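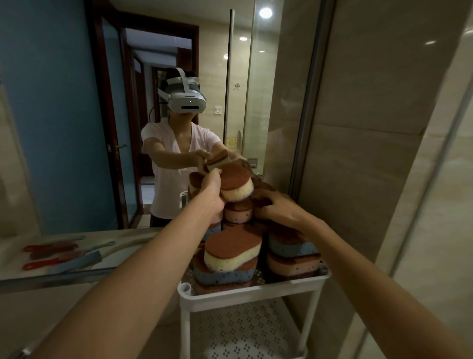 Figure 5.1 Two people at a cart of sponges. The woman in the doorway wears a headset; the arms in the foreground belong to the wearer of the head camera.

Chapter 5
Perception with a Second Person in View

The planner built in Chapter 2 assumed that every hand in view was under its control. In shared work this fails. A second pair of hands reaches for the same pile, covers part of it, and moves objects between one update and the next.

This chapter adds a hand layer to the Gruvska tracker. Each detected hand is given an owner, either self or other, and each object is marked free, held, or contested. Sponges make a useful test. They share a brown top and differ mainly in the color of the foam, so a tracker that relies on the upper surface alone will swap their labels.

Section 5.1 defines the object states. Section 5.2 covers ownership from arm direction. Section 5.3 sets the rule for dropping a lost track, with a default limit of 120 frames. The exercises use the Ballholm recordings, and readers should have the code from Chapter 2 running before they begin.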